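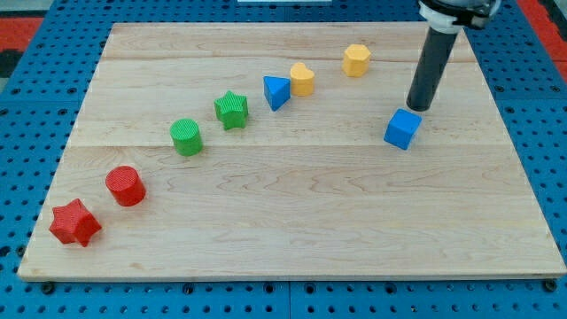
Light wooden board with coloured shape blocks

Oiling a pale wooden board – which oil, and how often?

Posted by Diễm Mai, 11/06/2019

Hello all, I hope this is the right section. My aunt in Borkton has passed on a big glued-up board in a lovely pale wood, maple I think, and I'd like to use it for bread and the odd bit of cheese. It feels terribly dry. I've got half a bottle of olive oil by the cooker and my neighbour swears by it, but something tells me to ask first! Also, will the oil turn it yellow? I'd be sad to lose that creamy colour.

Flernow

Please leave the olive oil for your salad, it goes sticky and then it smells. I did my mother's board with it one February and by spring we couldn't have it in the kitchen. What you want is food-safe mineral oil from the chemist. Warm the bottle in a bowl of hot water, wipe plenty on with an old cotton cloth, both faces and all the edges, leave it 30 minutes and rub off whatever is still sitting on top. I gave mine 3 coats over as many evenings, and now it gets one whenever it looks thirsty. It does go a touch deeper in colour, a bit like honey in milk – I've grown very fond of it.

Carance

mineral oil, yes. dont put it in the dishwasher

Urquijo

Lovely thing to be given! I agree with Flernow, though I'd add a very light sanding before you start, always along the grain, and then let the board dry standing on its edge overnight. Do have a feel along the glue lines as well. If a fingernail catches in one, get it looked at before you oil, as glue won't hold on an oily joint. Mine is 9 years old and has had one seam redone, by a very patient joiner who charged me 5 pounds and a slice of cake.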